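Ticket 274 - Tan ring on white breakroom table, Thygesen office
Status: open
Opened: January 2020

Hi again! So this is the matte white table from Kirnier, the one against the paneled wall, and I've got a stain question (my third, sorry). Milky coffee leaves a tan shadow on it if it sits over lunch. I tried warm water first and got most of it, then dish soap, which left a dull patch that you only notice from the doorway. The Tirnine spray did nothing at all - 200 wipes in the tub and I bet I used half.

Is the microfiber safe on this finish, or is that what's dulling it? The care sheet says soft cloth only and page 7 says no microfiber, so which is it?

Same table, same kind of paper cup:

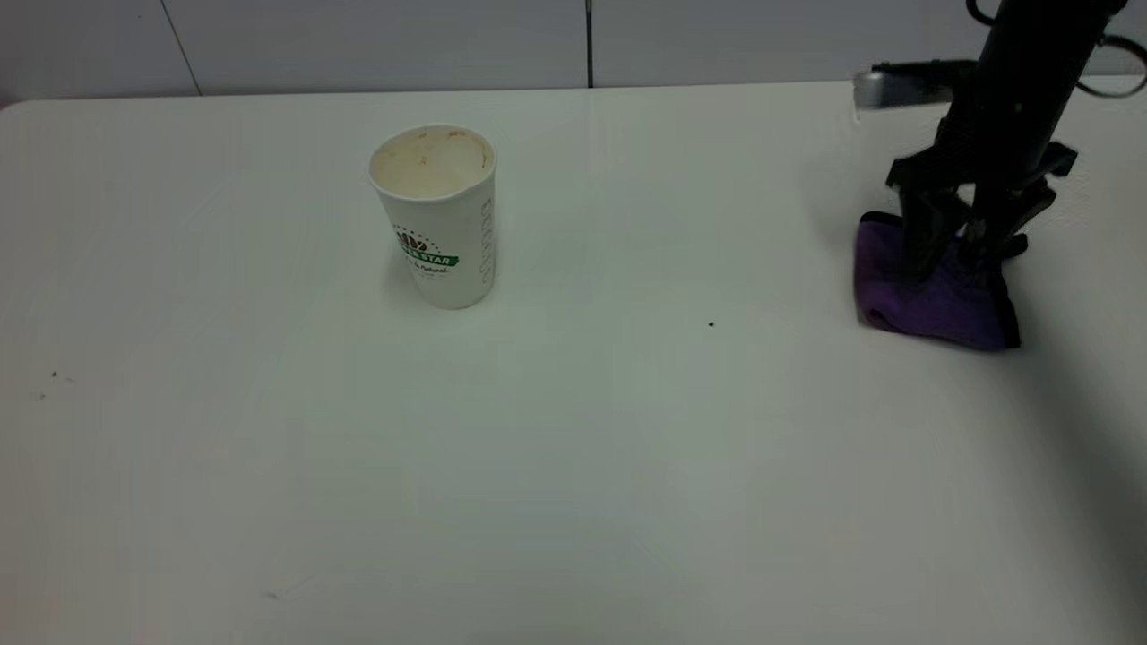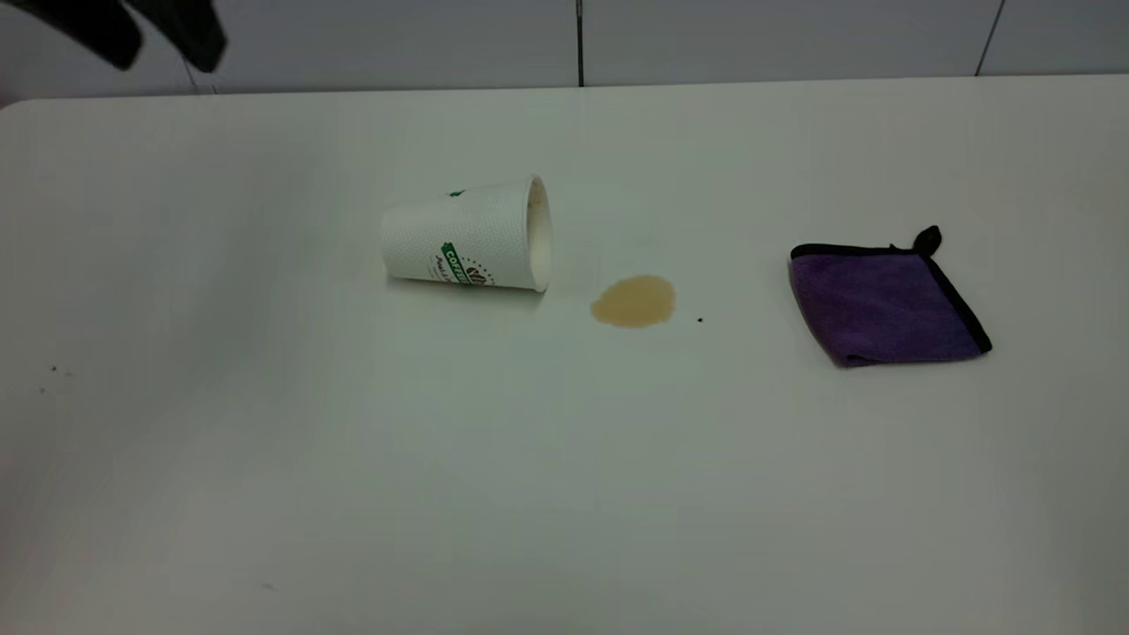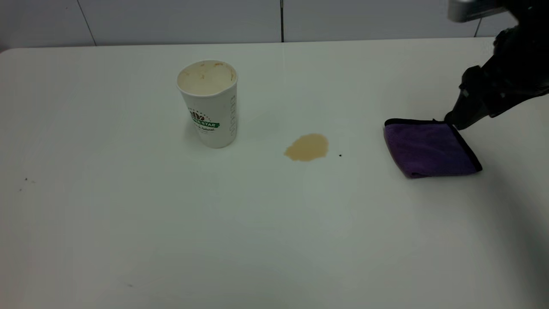 Analyn Padilla

The purple cloth in the last one is the type I mean, with the dark stitched edge. Ticket 119 was the same table, if you want to merge them.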